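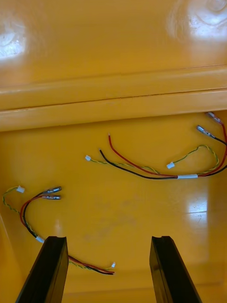 Sorting Out Loose Wires Inside a Plastic Housing

4 min read

Most advice on tidying a wire harness starts with a shopping list. I don't trust it. I have bought the sleeving and the 22-piece clip set, and the clips are still in a drawer.

Start with the power off and the plug out. Then leave the cutters alone for a minute and look at where each wire goes. Color helps, up to a point. Red and black are usually what you think they are, but plenty of housings have been rewired by someone who used whatever was on the bench. Check with a meter before you believe a color.

1. Lift the harness by its taped section and let the wires hang. Pulling on a single wire only tightens the tangle.

2. Look at the ends. A short stripped tip is fine if it is going into a terminal. If it isn't, cap it. Electrical tape alone gets gummy – I gave up on it in October.

3. Keep twisted pairs twisted. People love to straighten them so the bundle looks neat, and on a signal line that can bring in noise.

4. Wrap the bundle near each bend. Anisa Ginting swears by a wrap every 2 inches. I think that's overkill in a small box, and it makes the next repair miserable.

5. Lay the harness along the floor of the housing and close the lid slowly. If it resists, open it and move the wire. Don't lean on it.

Glossy plastic is also a poor surface for stick-on mounts. Wipe it with alcohol first and expect some to let go anyway.

Related
Are label makers worth it?
Stripping thin wire without nicking it
Isabelle MacPherson on crimp tools
Flosel cable wrap, a second look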